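Home | Projects | Reports | People | Search

Skullalus grasp planner: March progress note
Prepared for the Oltwood fund by Bontu Belay

The short version is that the planner is faster and I am not yet convinced it is better. We logged 331 attempts this period and 201 ended in a held object. The previous build did nearly as well on easier items, so I would not put the new figure on a slide. 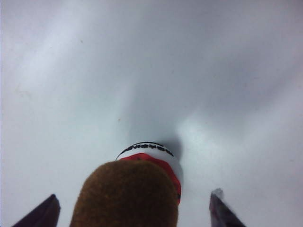 Depth filtering is where most of our time went. Qusai Atallah rewrote the step that separates an object from the cloth under it, and it copes well with hard edges. Fuzzy ones still give it trouble. With the brown cap between the fingers, the left side fades into the gray-white sheet while the red band gives a clean line on the right, and the planner trusts the clean side too much. Of the failed attempts, 68 were tagged as bad centering. I suspect the tag is generous.

The Jelínek simulator says this is solved. It also renders cloth as a flat plane - so I have stopped quoting its scores. We ask to move 3 weeks of the simulator budget to logging and replay tools.

Comments

Ferard: Do the 68 include retries?
Bontu Belay: Yes, and they should be split out. Next note.

Contact the project office | Copyright Skullalus | Back to top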